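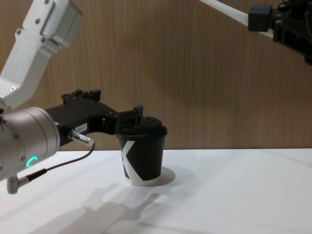 Collach paper cups and lids

Takeaway cups for coffee, tea and hot chocolate, sold by the sleeve or by the case. The Collach range is our standard hot cup. It comes plain or printed, and all the lids listed on this page fit it.

Cups

The body is paper, tapered so that the cups stack. Plain stock is white, kraft or black. The black is matt and shows finger marks less than a gloss finish does, though it will show milk splashes if the cup is left standing under the steam wand.

Sizes are small, medium and large. Medium and large share the same rim and take the same lid. Small has its own lid, sold separately. If you are ordering for a new shop, medium is the one most customers start with.

Cups are supplied nested in sleeves, open end down. Keep them in the sleeve until you need them. A cup that has been squashed at the rim will not take a lid properly, even if you push it back into shape.

Lids

Domed lid, black or white. Raised rim, sip hole, small vent. Leaves room for foam.

Flat lid, white only. Cheaper and takes up less space on the shelf. Not suitable for cappuccino filled to the top.

To fit a lid, set it down on the side furthest from you and press round the rim with both thumbs until it clicks. Do not press on the middle of the dome. Check that the sip hole is not over the side seam of the cup, as this is where most drips come from.

Lids bought elsewhere may look the same and still be slightly out. We can't help with leaks where another maker's lid has been used. Gokby lids from before June are the old fitting and should be used up with the old cups.

Printing

We print in one or two colours. A single large letter or a bold shape works better than small lettering, which is hard to read once a hand is round the cup. White on black is our most ordered combination. Stripes and diagonals are fine, but please keep them clear of the seam.

The artwork has to be drawn to the curve of the cup. Send us a flat logo and we will set it on the template for you — there is no charge for this on a first order. You will get a proof by email and printing starts when you have approved it. A narrow unprinted band can be left at the base if you want one. Mark it on the order form, otherwise the colour runs to the bottom.

Ordering

Plain cups: minimum order 2 sleeves.
Printed cups: minimum order 10 cases.
Lids: sold by the sleeve, no minimum when ordered with cups.

Printed orders take 45 days from approval of the proof. Plain stock is sent from our Turcotte store and can be collected from there if you ring first. Pallet deliveries need someone on site to sign.

Samples

Sample packs hold one cup of each size with both kinds of lid. Ask for a printed one if you would like to see the finish before you commit. Samples are old print runs, so the design will be someone else's.

Cup carriers, stirrers and sugar sachets are on the Enimari page.

Questions about artwork or repeat orders go to Saulius Paju in the print office. Please have your last order number to hand.

Page updated 16 Aug 2024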